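Small Business Tax Forum
Board: Filing, Notices and Audits
Topic: Reinstatement after administrative dissolution, and returns for the gap period

Posted by pinyu_hsu
Member

I would appreciate the views of members who have dealt with the following situation. I keep the books for Brindier, a small supply company organized as a corporation. The company failed to file its annual report with the state and was administratively dissolved. No one at the company noticed, as the notices went to a former registered agent. Business continued as usual. Payroll was run, sales tax was collected and remitted, and invoices were issued under the corporate name.

In March the company received a letter from the state revenue department asking why an entity listed as dissolved was still reporting sales. The letter requests bank statements and a ledger for the whole period. It also proposes an assessment of $3,395, made up of franchise tax the department believes was not paid, plus penalty.

My questions are these. Should the company apply for reinstatement before it answers the letter, or answer first? And were the federal returns filed during the gap valid as corporate returns?

Pin-yu Hsu

Reply by D_Dvorak
Senior Member

Answer the letter within the period stated on its first page. Reinstatement is a matter for the filing office and has its own timetable. The revenue department's deadline does not stop running while another agency processes a form. I have seen a business lose its right to a hearing over exactly this confusion.

On the federal question, the general position is that a corporation which carries on business after a state dissolution continues to file as a corporation. The state's action does not by itself convert it into something else. Please confirm this with a licensed preparer who can see the documents.

Desmond Dvorak

Reply by ymtse
Member

I respectfully disagree with the first part of the reply above. In many states the filing office will not reinstate without a tax clearance certificate, and the revenue department will not issue one while an assessment is open. The two matters are therefore tied together, and it is unwise to treat them as separate. The company should call the department, ask whether an extension is available, and request the clearance checklist on the same call. When we handled this for Ponce, the agent granted an extension of 10 business days by telephone and confirmed it in writing.

Yee-man Tse

Reply by D_Dvorak
Senior Member

An extension confirmed in writing is acceptable. An extension given by telephone only should be treated as no extension at all. With that condition, I do not think we are far apart.

I would still send a short protest before the original date. It may be one page. It should identify the assessment, state that the company disputes it, and reserve the right to supply records later.

Reply by pinyu_hsu
Member

Thank you both. The letter gives 30 days and there is still time. I telephoned this morning and was told that an extension request must be submitted through the online portal. The portal will not accept a login for an entity with dissolved status. I was then transferred and the call ended.

The franchise tax was in fact paid for the first year of the gap. I have the canceled check. It appears to have been posted to a closed account number.

Reply by tzuhsuan_f
Member

If the portal is closed to you, use certified mail with return receipt and keep a full copy of what was sent. Include the front and back of the canceled check. A payment posted to the wrong account is among the easier problems to correct, provided the taxpayer supplies the account number, the amount and the date it cleared.

I would also ask for a full account transcript for both account numbers. When Traltik went through a similar review, the second account showed a credit of $297 that had been sitting unapplied, and penalties had been computed as though it did not exist.

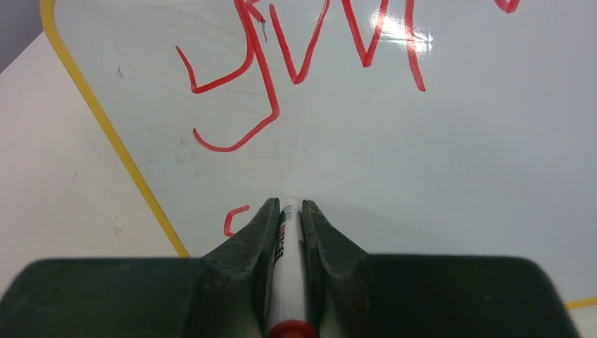

The transcript request should go in a separate envelope from the protest, in Shih-chieh Lam's view. Requests for records and disputes of an assessment are commonly opened by different units, and a protest stapled behind a records request may be logged as correspondence only.

Reply by ymtse
Member

The point about separate envelopes is a fair one, though I would place a copy of the protest in both. The cost is one sheet of paper.

May I also raise the matter of bank statements. The department has asked for all of them. I would not send personal accounts of the shareholders at this stage, even if the company has borrowed from them. The letter, as described, asks for the company's records. If the department wants more, it may ask for more.

Reply by D_Dvorak
Senior Member

I cannot agree entirely. If shareholder loans passed through the company account, the examiner will see unexplained deposits and may treat them as unreported sales. Better to supply the loan agreements at the outset with a schedule of deposits. I do agree that the personal statements themselves should be held back.

Reply by pinyu_hsu
Member

There were six deposits from one shareholder. Four are supported by signed notes. The other two were small and were recorded in the ledger as loans, with no paper behind them. Would members advise having the notes prepared now?

Reply by D_Dvorak
Senior Member

Notes may be prepared now only if they carry the present date and state plainly that they record an earlier advance. Under no circumstances should a document be dated as though it were signed at the time. A missing note can be explained. A backdated one may turn a civil matter into a criminal one.

Reply by Shih-chieh Lam
Moderator

I support the statement above without reservation, and members are reminded that this board does not permit advice to alter or backdate records.

A signed statement from the shareholder, together with that person's transfer records for the two deposits, will usually serve. Ledger entries made at the time also carry weight.

Reply by ralance_books
New Member

I have followed this thread with interest, as Ralance was dissolved on the same grounds. Our experience differs in one respect. The filing office accepted our reinstatement application while the tax matter was open and simply held it as pending. The pending status was enough to restore our access to the portal. It may be worth asking whether your state does the same.

Reply by ymtse
Member

That is useful, and I was not aware of it. It would weaken my earlier objection. The rule varies by state and the original poster should ask the filing office directly.

Reply by pinyu_hsu
Member

I can report the following. The filing office will accept the application as pending on payment of the overdue report fees. I submitted it on Saturday through their website. The protest and the transcript request were mailed separately, both certified, with a copy of the check in each. A preparer has been engaged to review the federal returns for the gap period.

The registered agent has also been changed. I will post again when the department replies.

Reply by tzuhsuan_f
Member

Please keep the return receipts with the file copy of each letter. If the account transcript arrives before the department's decision, compare the posting dates with your bank's clearing dates line by line. Penalty computations follow the posting date.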